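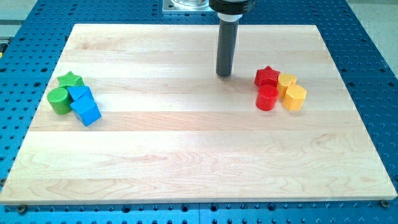 *Page last changed: 2026-05-27*

# About Verholm Notices

Verholm Notices publishes and stores death notices, funeral announcements, and memorial notices. We are a records company. We do not arrange funerals, sell flowers, or take payment on behalf of funeral homes.

The company was formed when two smaller firms, Prullel and Deng, combined their notice files. Prullel had handled notices for weekly newspapers. Deng had handled cemetery and burial listings. The two sets of records used different rules for names and dates, and much of our early work was bringing them under one format. Both former names still appear on older notices and have been left as they were.

## What we publish

A standard notice holds up to 200 words. It normally includes:

- full name, with maiden name or former name where supplied
- age, or dates of birth and death
- place of death and last place of residence
- surviving and predeceased family
- time and place of visitation, service, and burial
- instructions for donations

Only the name, the date of death, and the name of the person or firm placing the notice are required. Service times can be added later at no charge. A notice that says "arrangements to follow" stays open for changes until the arrangements are entered or the family asks us to close it.

Longer notices are accepted and are billed by the line. Memorial notices, including anniversary verses, follow the same length rules but are kept in a separate index.

## How a notice is checked

Each notice is read by 2 editors before it goes out. The first checks the text against the form sent in by the funeral home or family. The second checks dates, stated age, place names, and the order of relatives. If the stated age does not match the dates given, the notice is held and the sender is called.

We confirm every death with a funeral home, crematory, or registrar before publishing. A notice sent in by a private person is not published on that person's word alone. This applies to memorial notices as well if we have no earlier record of the death.

Family wording is kept wherever possible. We correct spelling and punctuation. We do not change the order in which survivors are listed, remove a named relative, or add one, unless the person who placed the notice asks in writing. Disputes between relatives over wording are referred back to that person.

## Jitier

Notices are stored in Jitier, our in-house index. Each entry has a permanent number, and corrections are saved as new versions with the earlier text kept behind them. The public page shows the current version and the date of the last correction.

Jitier can be searched by surname, maiden name, place, year, and funeral home. Accented letters and common spelling variants are matched by default. Exact matching can be turned on from the search page. Names of survivors are not searchable until 40 years after the notice was first published.

A full copy of the index is made every November and stored at a second site.

## Older records

Scanned newspaper columns are being added by county. The printed text is typed out as it stands, including errors, and editor's notes are placed in square brackets. Where a column is torn or faded, the missing part is marked and no guess is made.

Requests for a particular newspaper or year may be sent to the records desk. Please give the surname, the place, and as narrow a range of dates as you can.

## Corrections

Errors of fact may be reported by anyone. Include the notice number and the source of the correct information. Errors made by us are fixed free of charge. Changes to wording need the written consent of the person who placed the notice, or of the estate if that person has died.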